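From: Tamer Hourani
To: Dotevby home and bedding list
Date: 12 September 2022
Subject: Re: Foot panels – lovely, or just one more thing to fold?

Hi everyone,

On the list, Hladun wrote:

> We're redoing the spare room and I keep coming back to beds made up
> in bands, white up top and a darker colour across the foot. Does
> anyone live with one? I worry it only looks good until someone puts
> something down on it. Also, do you bother with a patterned pillow
> when the others are plain?

Oh, I'm so glad you asked, because I've been a convert since May and my family is tired of hearing it! Do it. The darker colour across the foot is the best part. It's where everything in our house lands (clothes, library books, the cat if she's allowed), and I'd much sooner have all that on the grey than on a white duvet.

The bed in these pictures is the arrangement I'd copy if I were starting again – white duvet, taupe-grey over the foot end, dark edging where the colours meet. 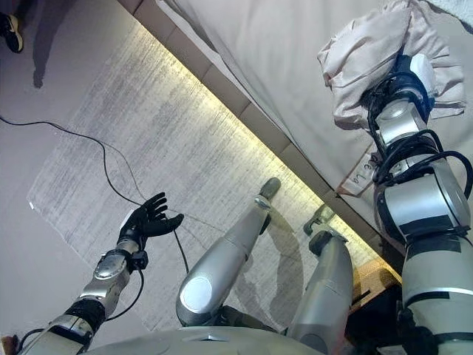
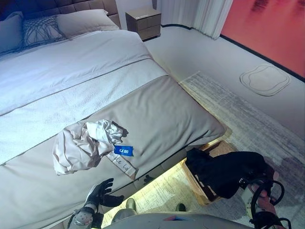
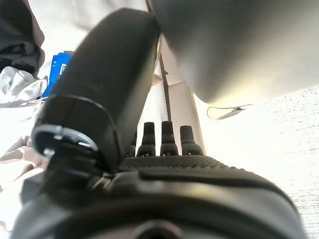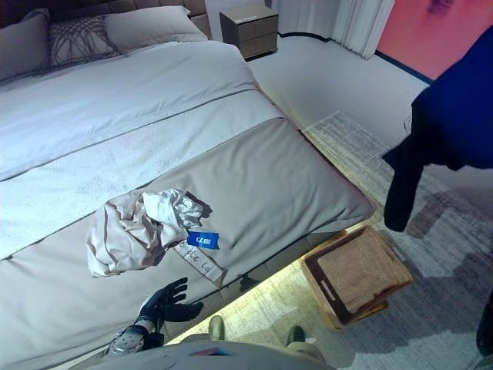 Second and fourth pictures: the bed made up, with something beige and a blue tag on the grey end.

See how the middle pillow has those dark lines all over it? That's my answer to your other question. One patterned pillow between two plain ones, and leave it there. I tried three patterned ones at our place and couldn't find my book for a week.

The dark edging has sold me too. When I make ours in the morning I line up the edge first and pull everything else to match, and it takes about 2 minutes. Ours has no edging, so I've been following a seam, and the cover still creeps towards the window side.

Two things to check before you buy. Measure the drop at the foot, as my first cover stopped short of the frame and drove me mad. And wash it on its own the first time, whatever the label says! Our grey one turned a pillowcase a very odd colour.

Is anyone from the Cedumau crowd still sewing their own edging? I'd love to know what width you use, and whether it puckers after a wash.

Cheers,
Tamer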